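# Can a robot arm clear the cups yet?

Project report, Harkberg course in applied automation
Group: Nomvula Radebe, Mbali Mnguni, Ruan Nel
Supervisor: Marietjie Visser

## 1. Question

Our group wanted to know whether a low-cost arm can do one small kitchen chore well enough that a person would leave it alone with the job. We picked cup handling: pick up a plastic cup from a table, move it, and put it down upright. Any café worker does this all day without thinking about it.

The first plan was to include plates and cutlery. We dropped both in July when it became clear that the cups would use up all our lab time.

## 2. Background

Charmaine Chauke, who manages the Kekana canteen, let us watch the clearing station over a lunch shift. Staff there pick up cups by the rim, by the side, or several at once with fingers inside. They stack while walking. They also sort without being told, and a cup with something left in it gets handled differently from an empty one.

None of that is in our test. We only looked at single empty cups on a flat table.

## 3. Method

The control policy was trained on demonstrations recorded by the three of us, driving the arm by hand. After removing bad recordings we had 3179 demonstrations. Most of the removed ones were our own mistakes, such as closing the gripper too early.

The test had 59 trials. In each trial the arm had to lift the cup named by color and set it down clear of the others. A trial counted as a success only if the named cup ended upright and no other cup fell over. We did not score speed, though we wrote down when a run seemed very slow.

Cup positions were changed between trials. Ruan set them out and Mbali kept the score sheet, so that the same person was not doing both.

## 4. Results

The arm failed 13 of the 59 trials. The failures were not spread evenly. When the cups had clear space on all sides, the arm nearly always managed. When two cups stood close together, one finger had to go into the gap between them, and often it pushed the neighbor over before the grip closed.

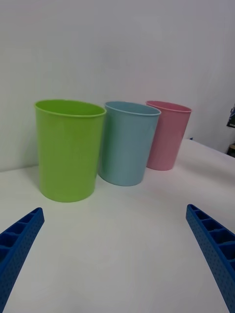
*Figure 1. Wrist view of the green, light blue and pink cups, gripper open. Green and blue leave little or no gap for a finger.*

A second kind of failure was letting go too soon. The cup was dropped from a small height and tipped. Mbali thinks this comes from our recordings, where each of us released at a different height. We have not tested that.

## 5. Discussion

For this chore our answer is "not yet, except with spacing." A table where the cups are always set apart would suit the arm fairly well. A canteen tray would not. A person would nudge the cups apart first, and we recorded no demonstrations of nudging, so the policy had nothing to copy.

If the project continues, the next group should record nudging and agree on one release height before starting. They should also try cups with some water in them.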